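How Does a Robot Know the Rules?

Filed under: Science for Kids > Robots and Machines

You have rules for the lunch table, I'm sure. Wash your hands, don't grab, don't squash your sister's sandwich. Well, robots that handle food have rules too, and some of them sound a lot like yours!

The first rule is to be gentle. A robot can't feel sorry for a flattened sandwich, so people have to decide ahead of time how hard it may squeeze. Soft things like bread get a light pinch, and harder things can be held more firmly. At the Mestia workshop, where robots learn to pack lunches, an engineer named Tzu-hsuan Tsao tests every new grip setting 70 times before anyone else gets to use it. That's a lot of sandwiches (and yes, she does get tired of looking at them). 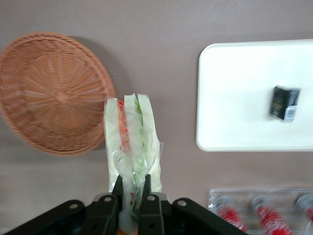
Gently does it! Two narrow fingers hold a wrapped sandwich by its bottom end.

The second rule is to keep food clean. In Tsao's workshop, a robot may only pick up food that has a wrapper or a lid, and its fingers get wiped down every Monday morning and again after any spill, even a teeny tiny one.

Then there are the rules that keep people safe, and those matter most of all. A robot arm that works near people should move slowly, and it should stop if it bumps into something. There should also be a stop button that a grown-up can reach quickly — a big one, easy to find, with nothing piled in front of it. At Mestia there are two, one on each side of the table.

People have a rule to follow as well: hands stay off the table while the arm is moving. If you drop your pencil near a robot, leave it there and ask a grown-up to stop the machine first. Your pencil can wait!

2 comments | 2,600 shares

Contact us | Back to top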